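The Long Second Life of the Valve Amplifier

Small repair workshops have become an unlikely support for live music in regional towns, and their order books are longer than they have been for years.

On the last Saturday of each month, the front counter at Semple Amplifier Service opens at eight in the morning. The first customers generally arrive with something heavy. Combo amplifiers come in wrapped in blankets, and bare chassis come in fruit boxes. Most of the owners play in public a few times a month, and most have already been told elsewhere that the equipment is not worth repairing.

Semple has operated from the same premises behind a former bakery since it ceased selling new instruments. Its job cards are numbered in a single sequence, and the card most recently pinned above the counter bears the number 3679. The earliest cards record guitars, keyboards and the occasional accordion. The recent ones record amplifiers almost without exception.

The change reflects a wider pattern in the trade. Retailers that once kept a technician on the premises have closed or moved their sales online, and the work they formerly absorbed has passed to specialists. A musician who buys a second-hand valve head through a classified listing has no shop to return to when it begins to hum. The specialist workshop has therefore become the first point of contact, and in many districts it is the only one.

What fails, and why

The faults themselves are seldom dramatic. Electrolytic capacitors dry out with age, whether or not the amplifier is played. Solder joints crack under the weight of transformers carried up and down stairs. Input jacks wear, and standby switches develop a reluctance that owners learn to manage with a particular pressure of the thumb. Valves receive most of the blame and deserve only a portion of it.

A thorough service at Semple begins with a written account from the owner. The form asks at what volume the fault occurs, how long the amplifier had been running, which speaker cabinet was connected and whether the lights in the venue were on a dimmer. Technicians place considerable weight on the last question. A buzz that appears only in one hotel lounge may have its origin in the lounge.
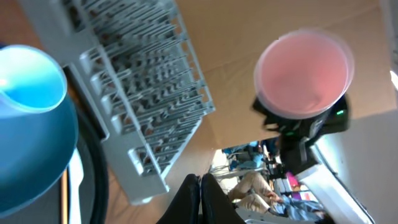

Monari, a bass player of long standing on the country hall circuit, takes a firmer view of the matter. "I had the same head apart twice before anyone asked me about the room," runs a letter now kept with the workshop's service forms. "Both times it came back perfect and both times it hummed again on the Friday. It was the bar fridge. I would have paid for that advice and saved the freight."

Letters of this kind have influenced the way the workshop quotes. An assessment is now charged separately from the repair, and the fee is retained even where no fault is found. Some customers objected when the arrangement was introduced. The workshop's position is that an hour spent proving an amplifier sound is an hour of skilled labour, and that the owner leaves with useful information.

The question of parts

Supply remains the principal difficulty. Valves are manufactured in few places, and quality varies between batches that carry identical markings. Wosel, a parts importer that serves workshops across three states, tests output valves on arrival and sells them in matched pairs and quartets. A typical consignment holds 200 valves. Those that fall outside tolerance are returned or set aside for less demanding positions in the circuit.

Transformers present a different problem. Original units for older Australian amplifiers are no longer made, and a replacement must be wound to order. The cost can exceed the price the owner paid for the amplifier. Workshops differ on whether to fit a modern unit of similar rating or to insist on a faithful copy – a disagreement that has persisted for as long as the trade has existed and shows no sign of being settled.

Cabinets are rarely the cause of a complaint, but they are often the most visible part of the repair. Torn covering cloth, missing corners and loose handles are all put right on request. Baffle boards require closer attention, as a board that has begun to separate will rattle at certain notes and may be mistaken for a failing speaker.

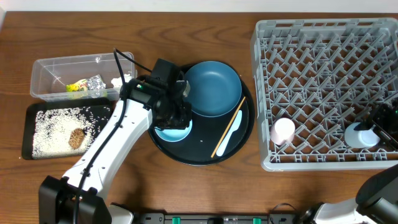 Training the next technicians

Few formal courses cover valve equipment in any depth. Electronics certificates concentrate on current technology, and a graduate may complete one without having worked on a circuit that carries several hundred volts. The omission has safety implications. The filter capacitors in a valve amplifier can hold a dangerous charge after the power cord is removed, and every reputable workshop teaches discharge procedure before it teaches anything else.

Esamus, a short-course program run from a community arts building, was established to address part of this gap. It accepts 5 trainees in each intake. Participants spend the opening sessions on measurement and safe practice, then proceed to supervised repairs on donated amplifiers. The work is deliberately plain. Trainees replace power cords, clean potentiometers, check bias and record each reading in a bound book.

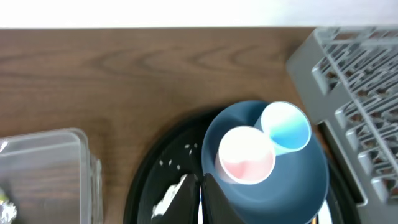

The bound book is regarded by the program as its most important teaching tool. A technician who records the voltages of a healthy amplifier has a reference for every later example of the same model, and such references are scarce. Manufacturers' schematics were often revised without notice, and the drawing glued inside a cabinet does not always match the circuit it accompanies.

Graduates of the program have taken varied paths. Several work for hire companies, where the equipment is mostly solid state and the turnaround is measured in hours. Others have set up benches at home and take in work from local bands. The program advises them to obtain insurance before accepting paid repairs, and to consult the relevant licensing authority about which work they are permitted to perform.

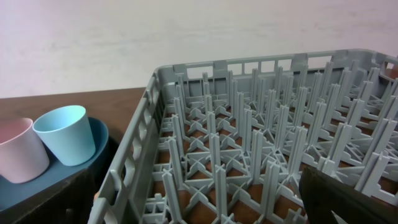
Demand appears likely to hold. Digital modelling units have improved greatly and weigh a fraction as much, and many touring players now rely on them. Yet the same players frequently keep a valve amplifier for recording, and those amplifiers require attention whether they leave the house or not. At Semple, the waiting list for non-urgent work extends into January.

Owners can do a good deal to reduce their own repair costs. Workshops recommend that an amplifier be allowed to cool before it is moved, that the speaker load be checked every time a cabinet is changed, and that fuses be replaced only with the type and rating specified on the rear panel. Speaker leads should never be substituted with instrument leads. An amplifier that has been stored for years should be taken to a technician before it is switched on.

Semple accepts equipment at the counter on weekdays and on the last Saturday of the month. Heads and combos should be labelled with the owner's name and telephone number, and footswitches should be brought in with the amplifier they control.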